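Skurkside Linens
@skurkside
July 27, 2023

Okay, I promised a thread on fuzzy blankets and here I am with a cup of coffee and way too many opinions, so get comfortable. (1)

If you're new, hello! I write about bedding, mostly old bedding, mostly bedding that other people gave up on. I've been at it long enough that my own linen closet has its own linen closet. (2)

The question that landed in my messages over and over this spring was some version of "how do I fold the plush one so it stays folded?" And I get it, I do. Cotton sheets have manners. Plush throws slump. You turn your back and the whole stack has slid down behind the towels. (3)

First thing, and I will say this until I lose my voice: work on the bed. Not on the couch, not against your chest with your chin holding the middle. A bed gives you a big flat surface at a decent height and the blanket has somewhere to rest while you figure out which side is the long one. (4)

Second, find your corners before you do anything else. On a short pile they hide. I run my hand along the hem until I hit the thick spot where the stitching doubles back, and I hold on to that one while I go looking for its neighbor. (5)

Tan is the worst color for this, by the way. Tan on the front, tan on the back, every fold looks like every other fold. I love a tan blanket in a bedroom, it goes with everything and it makes the place feel like a nap is coming, but I have folded one inside out more often than I'd like to admit. (6)
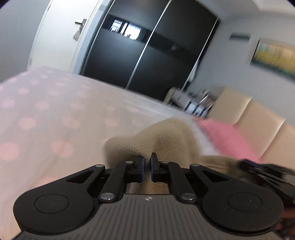 Bollden replied that all of this is too much fuss for a throw, and that rolling it up from the short end and shoving it in a basket has worked fine for years. (7)

And you know what, Bollden, I'm not going to fight you! A rolled throw in a basket is a lovely thing. My trouble is the full-size ones. Roll a full-size plush and you've got a log you could sit on, and then where does it go? Mine went on top of the wardrobe and came down on me in March. (8)

So, for the big ones: pinch the hump. When you pull plush toward you it bunches up in the middle, and the temptation is to smack it flat with your palm. Take a small pinch at the top of the bunch instead, lift it a little, and pull gently out to the side. The pile relaxes and the fabric slides over itself. Smacking just moves the lump six inches over. (9)

Then fold in half the long way, smooth from the fold out to the edges, and in half again. After that I go in thirds. My aunt went in quarters and we had words about it every winter, with great affection. (10)

Washing, since three of you asked while I was typing: cool water, not much soap, and please no fabric softener, it makes the pile go sort of greasy. Low heat or a clothesline. If you use the line, shake it hard before and after. Your neighbors will wonder about you but the nap comes back up. (11)

Somebody also wanted to know if you can brush it. Yes, a soft brush, one direction, and stop before you think you're done. I took a bald patch out of a perfectly good Holub throw by enjoying myself too much. (12)

I paid $2 for that Holub at the Pledden church sale, so I wasn't too heartbroken, but still. It was such a nice weight. It lives in the car now for picnics. (13)

Next thread is flannel, and whether you can save it once it pills (sometimes!). Send me your sad ones. I've got a pot of soup on that needs looking at, so I'll catch up on replies after supper. (14)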